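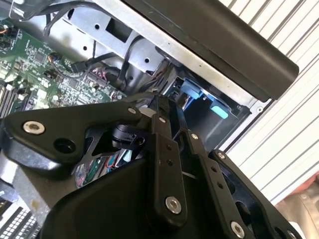 Saturday plan was a lie-in. Instead I'm taking the old desktop to bits so my niece can have something to do her homework on. Thread, I suppose, if anyone's up!

It's a Testier tower I bought secondhand from Erdal Tekin at work. He swore it was "basically new". Erdal, mate, I love you, but I've had the vacuum on it twice.

First job is more memory. Put your elbows away, touch something metal, open the latches at the ends of the slot and line the notch up BEFORE you push. I have done it the other way round and I don't want to talk about it.

It takes a scary amount of force, by the way. You lean on it, it creaks, you think you've snapped the board in half, then it clicks and you can breathe again.

Put all your screws in an egg box and label the dips. Meenakshi Bhatia taught me that and I've only lost one since (it's under the fridge, I can hear it laughing).

Ute asked what I'm spending. £11 on the memory, £7 on a new fan, and 5 quid on biscuits, which are essential.

Does anyone know if the front panel wires on these go in a set order? The manual has a diagram but it's printed about as big as a stamp and I've left my glasses upstairs.

Nomvula's sent me a proper scan of the page, bless her. Kettle on, then power button first, lights after.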